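Keeping small things findable

Most of what goes missing in our house is small and used every day: keys, earphones, the stub of pencil by the phone. We moved to Narndale in November with 413 items on the removal list, and the small stuff gave more trouble than the furniture. These are the habits that stuck.

Give each daily item one landing place and keep it near the door you use most. Close the lid on anything that has one before you put it down. Earphone cases are the worst for this. Wipe the inside with a dry cotton bud now and then, as pocket fluff stops the buds charging properly.

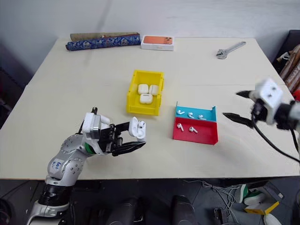 An open AirPods charging case.

Don't use water or spray on the contacts. If a bud still won't charge, try a wooden cocktail stick, very gently, around the edge of the well.

Spare batteries go in a box with a lid, new ones only. Dead ones go in a jar by the back door until the next trip to the tip. Tape over the ends of the 9-volt sort.

Label cables at both ends. Masking tape folded over into a flag will do, and biro lasts longer on it than felt tip.
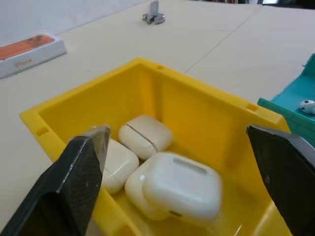
Drawers fill up because things get put in them to be dealt with later. Keep one open container out on the table for a week and use that instead, then empty it at the weekend. A plastic bin does well, and a bright one such as yellow is harder to ignore than a grey one. Smooth sides help too, as they only need a wipe. Ours takes some 2 kg before it becomes awkward to lift with one hand.

Screws and picture hooks are best in old jam jars. Wash the jars at night and leave them upside down until morning so no damp gets shut in.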